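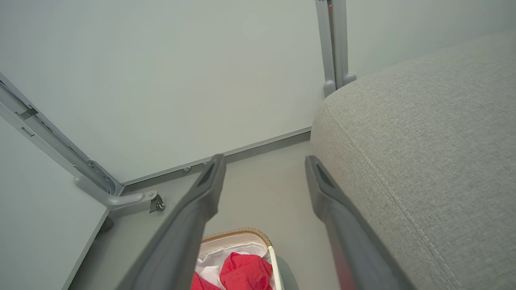
腕部相机看到的夹爪两指,指间靠下是藤编篮子和里面的红布,右侧是浅灰色软垫。

用主手遥操作教机械臂从篮子里取布

上一篇讲完了主手和从臂的标定,评论区里好几位朋友问,标定好了以后到底拿什么任务来练手。我的建议一直没变:练取布。篮子里放一块软布,让夹爪伸进去,捏住,提出来,放到旁边的垫子上。听着像是给小孩子布置的家务,可真的上手去教,您会发现里面什么都有一点,有接近,有下探,有捏合,有提起来以后布角挂在篮沿上的那种小麻烦。方块和杯子当然也可以练,只是练完了手上长进不大,布就不一样了,每次团起来的样子都不同,您没法偷懒。

这一篇写得有点长,请泡杯茶慢慢看。我会按我自己平时的顺序来讲,先摆场地,再调相机和夹爪,然后是怎么握主手、怎么走一遍动作、怎么挑数据,最后讲讲让机器自己试的时候要注意什么。着急的朋友可以直接跳到"走一遍完整的示范"那一段,不过摆场地那段我还是劝您看一眼。

要准备的东西

一套主从臂,主手您握着,从臂干活。我用的从臂是 Clururar,录制软件是 Vatum,用别家的也完全没有关系,菜单名字对不上的地方您变通一下就好。

一台装在手腕上的小相机。如果另外还有一台固定在外面的,也接上,两路一起录。

一个编织的篮子,口要敞一些,篮沿硬一点。

几块布,颜色鲜亮的最好。红色在浅灰的地方特别显眼,回头翻录像的时候眼睛会感谢您。

一块可以放布的地方,沙发垫、床边、铺了毯子的矮凳都行。

一个脚踏开关。没有也能录,用键盘空格代替,就是手要离开主手去按,起手和收手会有点抖。

摆场地

先把从臂通电,让它回到初始位,再去摆篮子。我见过不少朋友反着来,篮子摆得漂漂亮亮,一回零,胳膊扫过去,全翻了。

篮子放在胳膊够得着、又不用完全伸直的地方。怎么判断呢?您握着主手,把夹爪慢慢送到篮子正上方,看看肘部还弯着没有。弯着就对了。如果已经伸得笔直,把篮子往回拉一点。Aníbal 第一次来跟我学的时候,非说伸直了帅气,结果每次往下探都一顿一顿的,后来他自己默默把篮子挪了回来。

接着看篮子有没有提手或者竖起来的边。有的话,转到夹爪进出时碰不到的那一侧去。这一步请您真的用夹爪比一比,别光用眼睛估,人站着看和相机从手腕上看差得很远。

垫子放在篮子的旁边,不要放在篮子的后面。提着布越过篮子再往后放,布会一路拖着篮沿过去,十次里总有那么几次把篮子一起带走。横着平移就省心多了。

再来是光。白天拉一层薄窗帘,晚上开顶灯,台灯先收起来。要的就是那种匀匀的、影子很淡的光。台灯一照,夹爪的影子正好压在布上,录的时候觉得没什么,训练完才发现机器特别在意那块影子,台灯一关它就不知道该往哪儿去了。我为这件事白录过一个下午。

背景里的支架、导轨、墙边的小零件,能固定的都固定好,留在那里没关系,关键是别在两次示范之间搬来搬去。要换背景就痛痛快快地换,换完单独建一组。

调好腕部相机和夹爪

打开 Vatum 的预览窗口,看腕部那一路。两根手指的指尖都要露出来,并且从画面下方往中间伸,中间留出一道空。您教它取布,最要紧的信息全在这道空里:布在不在,偏左还是偏右,离指尖还有多远。如果只看得见一根手指,说明相机歪了,松开螺丝转一点点,再拧紧。

拧紧以后,轻轻弹一下相机外壳。会晃的话再拧。录到一半相机松了是最冤枉的,前面的和后面的数据对不到一起去,又不好意思扔。

然后调夹爪的开口。在设置里把最大张开调到比布团稍宽就够了,太宽的话手指会先碰到篮子内壁。闭合力从低往高试:捏住布,轻轻往上提,滑掉就加一档,再试。提得起来以后再多加一档,到此为止。布这种东西不怕捏,可您总有一天会拿同一套设置去夹别的。

录制频率这些参数,我一直用默认的,没有什么心得可以讲,就不装懂了。

怎么握主手

坐着录。我知道站着显得精神,但是录过二三十条以后,肩膀会告诉您答案的。椅子调到小臂能平放的高度,肘部有个支撑,手腕留着活动。

握主手像握一支粗一点的毛笔,拇指和食指管开合,其余几根手指只是扶着。别攥紧。攥紧了手会抖,从臂跟着抖,机器也就学会了抖,到时候您看着它哆哆嗦嗦地去抓布,心里会很复杂。

眼睛看哪里?刚开始大家都忍不住扭头去看真的篮子。我建议前几条随便看,熟悉一下空间感,等手上有数了,就只看屏幕上的腕部画面。道理很朴素:它将来只能看见那些,您要是靠着它看不见的东西做判断,它是学不来的。Celeste 的办法更彻底,她把椅子转过去背对着篮子坐,头两天布掉得到处都是,第三天就稳了。您不必做到这个地步,不过思路可以参考。

走一遍完整的示范

好,现在来走一遍。我把一次示范拆成六步,您先空着手跟着念一遍,再去踩开关。

第一步,起手。从臂停在初始位,夹爪张开,踩下脚踏,听到提示音以后停一小会儿再动。

第二步,靠近。把夹爪平稳地送到篮子上方,让布团落到两指中间那道空里。这一段可以走得快一点,路上没有什么好犹豫的。到了上方,停一下,看清楚布的哪一处鼓得最高。

第三步,下探。对着最鼓的那一处直直地往下,速度放慢。如果发现偏了,就在下探途中一点一点修正,千万别猛地往旁边一甩。修正的过程请保留下来,这是很好的教材,机器往后也会偏,它需要见过偏了以后该怎么办。

第四步,捏合。指尖进到布的褶子里再合,合的时候手腕别动。篮子里如果还垫着别的软衬,深浅就得留心,下得太深会把衬里一起捏上来。我自己的习惯是宁可浅一点,捏到一小撮就行,布很轻,一小撮足够把整块带起来。

第五步,提起。先竖直往上,等布的下摆整个离开篮沿,再平移。初学的朋友最容易在这里心急,刚捏住就斜着往外走,布角一挂,篮子跟着歪。您可以在心里数两拍再转方向,时间长了自然就不用数了。

第六步,放下和收手。移到垫子上方,降低,让布先挨着垫子,再松开手指。松开以后竖直抬起,回到初始位附近,再踩一次脚踏结束。很多人布一落下就急着踩,结果机器学完任务以后停在垫子上发呆,因为它从来没有见过接下来该做什么。

六步连起来,中间不要有长时间的停顿。停着想事情的那几秒,在数据里就是"站着不动也是对的",这个坏习惯一旦教进去,改起来很费劲。真要想一想,就先结束这一条,扔掉,重新来。

每一条之间怎么变化

一条录完,把布放回篮子,重新团一下。怎么团都可以,揉紧的,摊开的,半边搭在篮沿上的,都来一些。篮子的位置也要变,往左挪半个手掌,往右挪半个手掌,转一个小角度。

变化要慢慢加。我是这么安排的:头 17 条篮子完全不动,只变布的样子,录完先训练一版粗糙的,看看它有没有朝着篮子去。有了这个底,再开始挪篮子。这个办法是 Cristóvão 教我的,我起初嫌麻烦,觉得一口气录完多痛快,后来有一次录到 138 条才发现夹爪开合那一路信号压根没接上……从此老老实实先录 17 条。

总共要录多少?看您想要它多能干。篮子不动的话,我那 138 条重录以后已经相当像样了。篮子会挪、布会换颜色的那一版,我录到了 400 条。至于 1,000 条以上的,我只在 Prondulia 的小组里跟大家一起凑过,四个人轮着来,每个人手法都不一样,挑数据就挑得头大。一个人在家里练,真不用惦记那个数字。

每录二十来条就起来走走,喝口水,看看窗外。疲了以后录的东西,十有八九最后也是删掉。

挑数据

录完当天先别删,隔一晚再看,眼光会公道一些。打开 Vatum 的回放,用两倍速过一遍,重点看腕部那一路,遇到下面几种情况就打个标记:

捏空了一次,又捏了第二次才成功。留着,标成"补抓"。

布拿出来了,但是半路掉了。删掉。

篮子被带歪,布也放好了。我以前会留,现在都删。

开头或者结尾有一大段不动。用剪裁工具把不动的部分去掉,其余保留。

手伸进画面里去扶篮子。删掉,不用心疼。

命名这件小事也请认真对待。我用"任务、布的颜色、篮子位置、序号"这样的顺序,比如"取布_红_左_042"。六月份整理硬盘的时候,我翻出一个文件夹叫"新的新的最终",里面什么都有,到今天我也不知道那是教它做什么的。

让它自己试

训练好以后,第一次放手让它跑,请把速度限制调到一半,手放在急停旁边。旁边有小朋友或者猫的话,先请出房间。

头几次跑,篮子摆回您录得最多的那个位置,先看它在最熟悉的情况下怎么样。别一上来就考它。跑的时候拿张纸,记下它是在哪一步出的问题,就用前面那六步的编号,写个"三"或者"五"就行。

老在第三步出问题,多半是下探的示范里角度太杂,补一批稳稳当当竖直下去的。老在第四步捏空,先去看夹爪的标定有没有跑掉,再考虑补数据。第五步挂篮沿,回头检查一下自己的示范,我敢说您也有好多条是斜着走的(我就是)。第六步不松手,看看放下那一瞬间主手的开合信号是不是拖得太慢了。

补数据有个好办法:让它自己跑,跑到快要出错的时候您握住主手接管过来,把剩下的做完。Vatum 里这个功能在"接管录制"下面,接管之前记得先把主手摆到和从臂差不多的姿势,不然一接上胳膊会猛跳一下。软件会提示,可是提示字很小,我第一次就没看见。

几个常被问到的

可以用手直接拖着从臂教吗?可以的,Cormier 那种关节松得很软的臂,拖起来非常顺手,定几个大概的点位很快。只是您的手会出现在外面那台相机的画面里,而且手指开合要另外想办法控制。取布这个任务,我还是推荐用主手。

左撇子怎么办?主手换到左边就好,从臂不用动。Graça 就是左手录的,和我右手录的混在一起训练,没有看出什么毛病。

布一定要红的吗?不一定。先用一种颜色教会了,再换蓝的、黄的、带花纹的。白布请放到最后,尤其是篮子里本来就有白色软衬的时候,连我自己看着屏幕都分不清哪块是哪块。

录的时候可以听音乐吗?我听的。慢一点的曲子比较好,快歌一放,下探的速度就跟着上去了。

主手握久了手腕酸,有没有护腕推荐?没有用过,不敢乱推荐。我是在桌沿上垫了一条叠起来的毛巾,手腕搭在上面,换洗也方便。

下一篇写叠布,要用到两只胳膊,桌子得先腾出来。已经录好取布数据的朋友,请把篮子位置的标记胶带留着别撕,到时候还用得上。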